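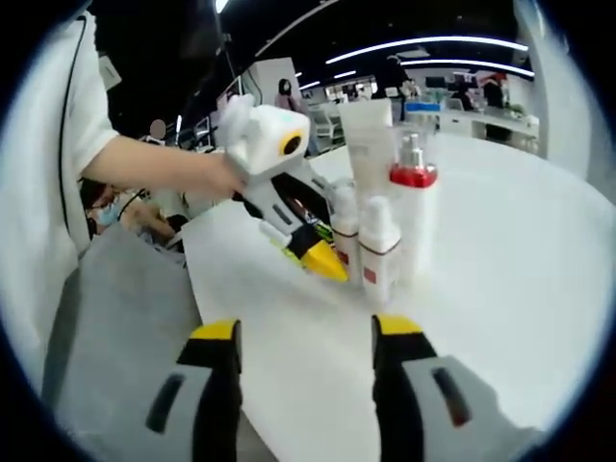
Pelby 타원형 테이블, 화이트

Pelby 타원형 테이블
제조사: Gekent
디자인: Nikola Ostrowski
색상: 화이트 유광

제품 개요
Pelby는 식탁과 회의 테이블 양쪽으로 쓸 수 있는 타원형 고정식 테이블입니다. 모서리가 없어 의자 위치를 자유롭게 잡을 수 있고, 긴 쪽에 두 명씩, 양 끝에 한 명씩 앉는 여섯 명 배치를 기준으로 설계했습니다. 상판 확장 기능은 없습니다.

다리는 중앙 받침대 방식입니다. 네 다리형에 비해 무릎 공간이 넓고, 의자를 안쪽까지 밀어 넣을 수 있습니다. 팔걸이가 있는 의자를 함께 쓰실 경우 팔걸이 높이를 먼저 재어 보시기 바랍니다. 상판 하부 보강대는 중앙에만 있으며 가장자리에는 닿지 않습니다.

규격
상판 길이 1,743mm
상판 폭 1,175mm
총중량 33kg
상판 소재: 도장 MDF
받침대 소재: 분체도장 강철
바닥 보호: 펠트 패드 기본 부착, 여분 한 벌 동봉
조립: 필요 (성인 두 명 권장)
보증: 3년

구성품
상판, 받침대 기둥, 받침판, 체결 볼트 한 봉, 육각 렌치, 여분 펠트 패드, 조립 설명서가 들어 있습니다. 의자와 소품은 별도입니다.

설치 공간
테이블 둘레로 의자를 빼고 앉을 여유가 있어야 합니다. 벽에 붙여 쓰시는 경우 긴 변보다 짧은 쪽을 벽으로 향하게 두는 편이 좌석을 덜 잃습니다. 바닥에 신문지를 상판 크기로 이어 붙여 며칠 두고 다녀 보시면 동선을 가늠하기 쉽습니다.

온돌 바닥에서 사용하셔도 됩니다. 다만 장판처럼 무른 바닥재에는 받침판 자국이 남을 수 있으니 얇은 러그나 보호 매트를 깔아 주십시오. 바닥 수평이 맞지 않으면 받침판 아래 조절 나사로 맞춥니다.
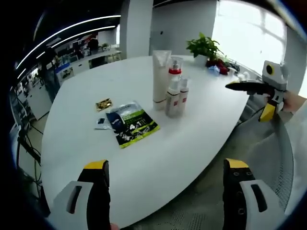
관리 방법
평소에는 물기를 꼭 짠 부드러운 천으로 닦고 마른 천으로 마무리합니다. 기름기가 있으면 중성세제를 물에 희석해 쓰십시오. 아세톤, 시너, 연마제가 든 세정제, 매직 블록은 유광 도장을 손상시킵니다. 네일 리무버도 아세톤이 들어 있는 제품이 많으므로 같은 주의가 필요합니다.

커피, 카레, 김칫국물은 바로 닦아 내십시오. 오래 방치하면 흰 도장에 착색이 남을 수 있습니다. 뜨거운 냄비는 반드시 받침 위에 올려 주십시오. 직사광선이 오래 드는 창가에서는 색이 조금씩 누렇게 변할 수 있으며, 이는 보증 대상에 포함되지 않습니다.

잔흠집에는 Wunderlich 유광 도장용 왁스를 얇게 펴 바를 수 있습니다. 눈에 띄지 않는 상판 뒷면에서 먼저 시험해 보시기 바랍니다. 깊게 파인 흠은 왁스로 메워지지 않으므로 고객지원에 문의해 주십시오.

배송과 조립
배송은 Driker에서 맡으며, 상판과 받침대가 각각 다른 상자로 도착합니다. 상판 상자는 세워서 옮겨야 하고 눕힌 상태로 다른 짐을 올리면 안 됩니다. 엘리베이터가 작은 건물은 주문 전에 내부 치수를 알려 주십시오. 사다리차 비용은 구매자 부담입니다.

조립은 상판을 뒤집어 놓고 시작합니다. 포장재로 쓰인 폼 시트를 바닥에 깔고 도장면이 아래로 가게 둔 다음, 기둥을 보강대 구멍에 맞춰 볼트를 모두 느슨하게 끼웁니다. 볼트가 다 들어간 뒤에 대각선 순서로 조입니다. 세울 때는 두 사람이 상판 양 끝을 잡으십시오. 전동 드라이버는 사용하지 마십시오. 설치 후 한 달쯤 지나 볼트를 한 번 더 조여 주시면 흔들림을 줄일 수 있습니다.

교환 및 반품
조립 전이고 포장이 온전한 경우에만 단순 변심 반품을 받습니다. 왕복 운임은 구매자 부담입니다. 도착 시 상자가 찌그러졌거나 젖어 있으면 개봉 전에 사진을 찍어 배송 기사에게 알려 주십시오.

자주 묻는 질문
상판만 따로 살 수 있나요?
보증 기간이 지난 제품도 상판 교체가 가능합니다. 기존 받침대에 그대로 맞습니다.

무광은 없나요?
현재는 유광만 생산합니다. 무광 화이트는 11월에 입고될 예정입니다.

유리를 덮어도 되나요?
가능합니다. 타원 재단은 당사에서 하지 않으니 유리 업체에 본을 떠서 맡기십시오. 유리 아래에는 투명 실리콘 패드를 받쳐 주십시오.

제품 문의: Daryna Kobzar
부품 및 보증 접수: Thanakorn Rattanakul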